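Getting Thick Sauce Out of the Bottle, and the Bottle Clean

Thick sauces hold their shape until enough force is applied, then run all at once. Most of the mess on a table comes from that jump.

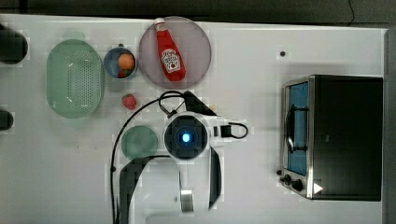
Kieran Ó Séilleabháin

Store the bottle cap down in the fridge door. Before opening, hold it by the base and swing it once, cap outward, with the lid shut. Squeeze from the shoulder, and release before turning it upright so air goes back in.

Crust on the cap: soak in 200 ml of warm water with 2 teaspoons of white vinegar for 5 minutes. Clear the hole with a toothpick. Rinse and dry before refitting.

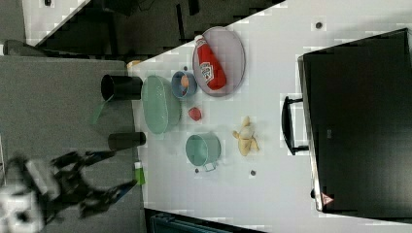 Bottle on a tray, bowl alongside.

Drips on a tray should be lifted with a dry paper towel first. Water spreads the color. On cotton, scrape, then run cold water through from the back of the cloth.

For washing up, rinse sauce off in cold water before anything goes into the hot sink. 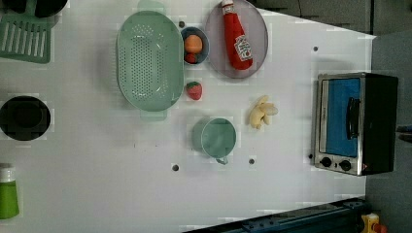

Colander, mint green.

Tomato stains plastic when the two are warm together. Wipe colanders and spatulas with a little cooking oil, then wash with dish soap.
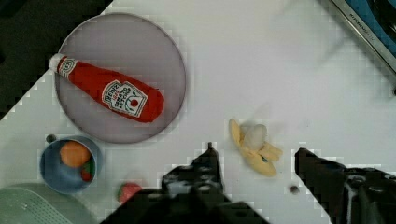 Glass bottles need a different grip. Tilt to a shallow angle and tap the neck with two fingers. Hitting the base packs the sauce tighter against the opening.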